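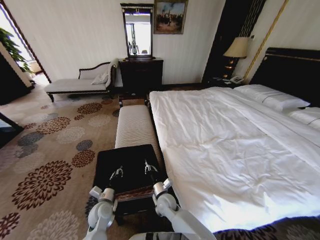
Ticket 1013: Duvet won't lie flat at the foot end, room 435

3 March 2018
By Rodica Bratu, Duvdale House
Shares 2 | Comments 5

Status: resolved, left open for one more laundry cycle
Passed to: Hoverent bedding helpdesk
Item: Kenavero double duvet with white cover, stock line 839

First entry

Hello all, and sorry in advance for the length of this one, but I have been going round and round this bed for a while now and I would like to get everything down in one place before I forget half of it.

The trouble is the duvet in 435. It goes on beautifully. The top end by the pillows smooths out with a couple of sweeps of the arm and looks just as it should against that tall dark headboard. Then you walk round to the foot, and it has gone into soft little wrinkles all the way down to where it hangs over. You pull it straight, you go and see to the curtains, you come back and it has wandered again. It is a lovely room and I am fond of it (the striped bench at the foot of the bed is my favourite piece in the whole house), so it does annoy me that the first thing anyone meets as they come in is a crumpled duvet.

We have other rooms with the same duvets and the same covers, and they behave. I did wonder if I was imagining things, so I asked one of the girls to make the bed without telling her why, and she came back down and said, "What's the matter with that duvet?"

What I had tried before writing in:

1. Shaking it out from the foot, then from the side. Better for a few minutes.
2. Turning the duvet end to end inside its cover. No change that I could see.
3. Steaming the cover on the bed with the hand steamer. Very nice crisp finish on the top third, and the foot end went soft again while I was winding up the flex.
4. Swapping the mattress protector, on the theory that something underneath was slippery. No change, and a sore back.

I should say as well that the cover came back from Shehu Laundry with the rest of the load and nothing on the docket was out of the ordinary. I'm not pointing a finger at them. They have looked after our linen for years and they once found my reading glasses in a pillowcase.

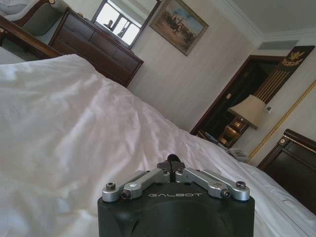

Bed in 435, duvet rumpled, dresser and mirror against the back wall.

Reply from Zaid Akl, Hoverent

Hello Rodica, thank you for such a full description, it saves me asking most of my usual questions. A few that are left:

- Are all the corner ties inside the cover done up, and are they tied to the loops on the duvet or only to each other?
- If you lay the duvet on the bed without its cover, does it reach the edges of the mattress evenly?
- When you hold the cover up by its two top corners, do the side seams hang straight?
- Is there anything at the foot of the bed that the overhang could be catching on?

Please don't steam it again for the moment. It won't have harmed anything, but I'd like you to see the wrinkles in their natural state while you are testing. Do one thing at a time, and write down what happens even if it is dull.

Second entry, Rodica

Right. I put the kettle on first and then went up with a notebook like a proper inspector.

Foot of the bed: the bench runs along there, as I said, with the dark footstool in front of it. I moved both well clear and made the bed from scratch. It made no difference at all, so the bench is innocent, and I was pleased about that, as I'd have hated to send it up to the attic. Both pieces went back where they live.

Corner ties: this is where I have to blush a little. The top two were tied nicely to their loops. The bottom two were tied to nothing. One had come undone and the other had lost its loop altogether — there was just a little tuft of thread on the duvet where it used to be. I felt along the inside with my hand to be sure I wasn't missing it, and got myself into the cover up to the shoulder in the process.

Bare duvet: it reached both sides evenly. The filling felt a bit thin in one patch near the middle, though I may have been looking for trouble by then.

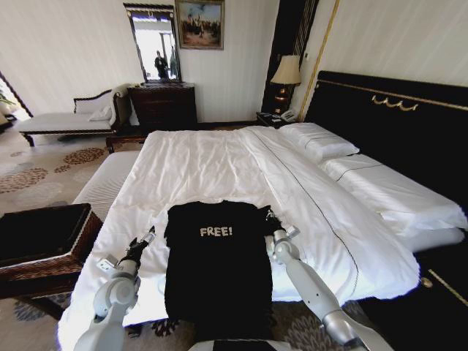
Seams: I held the cover up by its top corners, standing on a chair, and the left seam hung straight while the right one pulled in towards the bottom. I fetched the cover from the room next door to compare and laid one over the other. Ours came up shorter down the right-hand side. I measured the difference against my hand and it was a good three fingers. The band that folds back by the pillows, with the thin dark piping, was the same length on both, so whatever has happened has happened lower down.

I don't mind admitting I sat on the chair for a minute after that and felt quite triumphant.

Reply from Zaid Akl, Hoverent

You have every right to. I think you have two small faults helping each other along. With the bottom ties loose, the duvet can slide up inside the cover, and with one side seam shorter than the other, the spare fabric has nowhere to go except across the foot end. Either one by itself you might have lived with.

Please try this, in order:

1. Sew a new loop on the bottom corner of the duvet. Cotton tape is fine, folded double, stitched through the binding only.
2. Tie all four corners with a bow and then a second knot.
3. Put it in the spare cover from next door, and leave it overnight on a made bed.
4. Next day, put the same duvet back in the original cover and compare.

If it lies flat in the spare cover, we'll replace the short one. The set cost you almost 70 pounds and it shouldn't be doing this. 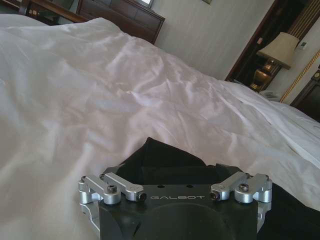
Third entry, Rodica

Loop sewn on, with tape from my own workbox (cream, as I had no white, and it's inside so it doesn't matter). I did it sitting by the bedside lamp because the light is kinder there, and I do like that lamp, with its round brass-coloured base.

Overnight in the spare cover: flat when I left it and very nearly flat in the morning. I gave it one sweep with my arm and it stayed where I put it through the whole of my breakfast and a long telephone call about towels.

Back in the original cover: wrinkled at the foot again inside ten minutes, though less than before, so the ties were doing their bit. I undid everything, put the spare one back on and left the short cover folded on the dresser.

Reply from Zaid Akl, Hoverent

That's clear enough for me. Replacement cover going out to you today under line 839. Keep the short one, cut it up for dust sheets if you like. Could you check the ties in your other rooms when they're next changed?

Last entry, Rodica

New cover arrived and on the bed. I did check the other rooms, and found two more loose ties and one done up in such a knot that I had to take a crochet hook to it. I've asked Shehu to lay the new cover aside from the hot load until it has been through once by itself. I'll add a line here when it comes back, and I still want to have another feel of that thin patch in the filling.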